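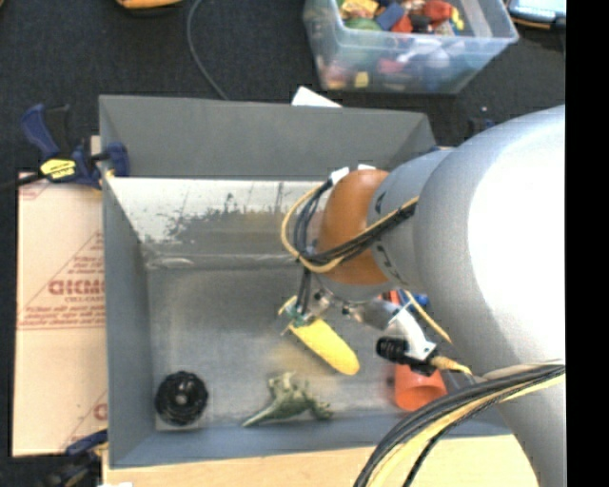 Informe de avance del proyecto Bindska
Clasificación y acondicionamiento de juguetes donados
A la atención de Gönül Coşkun, Fundación Hellon

El presente informe recoge el estado de los trabajos a 27 de mayo, conforme a lo previsto en el convenio de colaboración.

1. Actividad realizada
Desde la entrega anterior, correspondiente a diciembre, se han recibido 387 juguetes procedentes de los puntos de recogida. La revisión se efectúa por tandas pequeñas, depositadas en cubetas grises abiertas, y cada pieza se asigna a una de las categorías acordadas: alimentos de juego, vehículos, figuras y varios. La categoría de alimentos de juego continúa siendo la más numerosa. Se han retirado 42 piezas por rotura o por falta de elementos.

2. Espacio y mobiliario
La sala Higuchi dispone de superficies de madera clara para el apoyo de las cubetas. El fondo de estas presenta marcas de uso que no afectan al trabajo, por lo que no se solicita su reposición en este ejercicio. Queda pendiente la compra de dos estanterías, cuyo presupuesto remitió la empresa Sturna.

3. Incidencias
Las piezas de forma ambigua, en particular frutas y hortalizas amarillas, se registraban con denominaciones distintas según el turno. Retno Govindasamy ha redactado un listado único de nombres, vigente desde este mes.

4. Ejecución económica
Se ha ejecutado un 40 % de la partida de material fungible. No se prevén desviaciones.

5. Próximos pasos
Nithin Bangera coordinará la limpieza y el etiquetado de los lotes ya clasificados. La entrega a los centros receptores se hará previa conformidad de la Fundación.

Jong-dae Nam
Responsable del proyecto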